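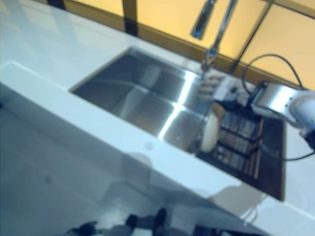 According to Byung-chul Kong, the rule that matters most in the student contest is the one about touching. Once a team has pressed start, no one on the team may handle the arm until the run is over, and a run that needs a hand is scored as zero. He told us this twice, once in the corridor and again before the first round, so that visitors would know why the teams stood so still.

The open day at Pradmont was on 2025-03-01 and ran from ten until four. I went with my son, who is in his last year at school and is looking at engineering courses. Entry was free but you had to book. The car park was full by half past ten and we ended up in the side road behind the bus depot, a short walk away.

The main building has the teaching labs on the ground floor and offices above. Visitors were given a paper map and could go round in any order, apart from the contest, which had set times. We did the machine shop first. It was tidy and well lit, and second-year students were turning small brass parts on the lathes. You could ask them questions, although it was hard to hear the answers.

The student project is called Skimix. It is a one-term course in which each team gets an arm, a task to do with kitchen work and a fixed amount of bench time. This year the task was dishes: take an item from beside the sink, place it in the drainer and let go of it without it falling. The teams write their own software and may change the fingers of the gripper, but they may not change the arm or the kitchen.

There were 34 students on the course this year. Most of them study mechanical engineering, with a smaller group from computing. The computing students I spoke to said the hardest part was the sink itself. Steel throws back the light and the cameras lose the edge of it. One team had spent most of February on that problem alone and had very little time left for the gripping.

The runs were slow to watch. An arm would move a short way, stop, and move again. A full attempt took several minutes and a good many ended with the arm halted above the counter while the team looked at a laptop. People in the seats talked quietly. A few families left after the first round, and I can see why, but the second was better.

Scoring is out of 500. Points are given for picking up, for placing and for time, and taken away for knocking anything. The team called Szczepańska, after a street one of them used to live in, won the morning session by 38 points. They had kept to plates and left the small items alone, so they lost marks for those but had no zero runs. Comamov came second. Their arm was quicker but it dropped a cup in the second round – a plastic one, so no harm done.

After lunch there was a talk on how the course is taught. Each team hands in a log every week, and the log counts for as much as the contest. Failed runs have to be written up in the same detail as good ones. My son liked that less than I did.

We also saw the electronics lab, which was crowded, and the library, which had no one in it but the staff. The canteen did soup, jacket potatoes and sandwiches. There was a queue of around 3 people when we went in and a much longer one when we came out.

If you are going next year, book the afternoon contest session as well as the morning one. The teams are allowed to make changes over lunch, and we had to leave before seeing what they had done. The lift to the first floor was out of order, and the signs for the other one start at the back entrance.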